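October 23, 2018

Shellac and oil samples, continued from the June pages. Shop was at 18 C when I started and it stayed there, so no heater today.

Checked the Prastberg boards first. These are the ones that got the hardening oil in June, three coats, wiped back after 20 minutes each. The birch is fine. The cherry has gone darker than I wanted and still feels slightly tacky along one long edge, where I think I left too much on. Scraped a strip there and the film came up soft. Marked that edge with pencil and put the board back on the rack. If it hasn't hardened in another 28 days I'll call it a bad can and stop using it for anything but tool handles.

Mixed new shellac from the Qudah flakes. The old jar is past it – a drop on glass was still gummy this morning, and I put that drop down yesterday before lunch. Poured the jar into the waste tin. New batch:

- 56 g flakes
- 450 ml alcohol
- ground the flakes first in the old coffee mill, which helped a lot
- strained through a paint filter, then through cotton

There was more wax than the last bag. I let it settle and drew off the top with the big syringe. What's left at the bottom can go under paint, where the color won't matter.

Rag first, then brush, on offcuts of maple and walnut. Numbered 1 to 7 on the back in marker. Odd numbers are rag, even are brush. Number 4 has a run in it from reloading the brush too close to the edge, so ignore the left end when comparing. Sanded between coats with 320 and then wiped with a dry cloth. I skipped the tack cloth this time. The one we have leaves something behind, and I got fisheyes on the last two pieces I used it on.

First impressions: the rag pieces are flatter. Brush builds faster but I spent the time I saved on sanding. On the walnut I couldn't tell the two apart from arm's length. On maple you can, mostly when the light comes in low from the door side.

Water test on the June pieces. Wet paper towel under a jar lid, left for an hour. The straight shellac went white in a ring, as expected. The ring faded a good deal by the time I swept up, but it's still there if you tilt the board. Shellac with wax over it also marked, less. The Zornetti varnish didn't mark at all. It does look like plastic, though, and I had trouble getting it level. It says to thin the first coat by ten percent on the can and I had not done that, so the next one should be done properly before anyone decides against it.

Hot mug test not done. Need a mug that's the same every time and a thermometer that isn't the kitchen one.

Stevico order: the 220 sheets came but the 400 did not. The slip says back-ordered. Used up the last of our 400 on the small box lid, so there is none in the drawer. Also got the wrong size of jar lids – they fit the tall jars only. Keep them, we do have tall jars.

Still to do:

- second varnish sample, thinned
- redo number 4
- label the new shellac with the date, I keep forgetting
- move the alcohol to the metal cabinet
- decide on a finish for the tabletop

On that last one, I'm leaning toward thin shellac as a sealer and then varnish, rubbed out with wool and wax. The streaky boards need something that doesn't blotch, and the sealer coat took care of that on the walnut. Want to see it on a reddish piece before committing. 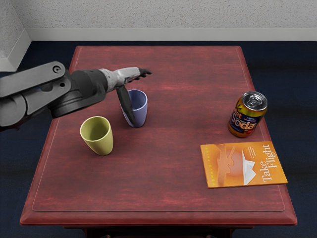 Reddish-brown tabletop with streaky grain, lavender-blue cup standing on it.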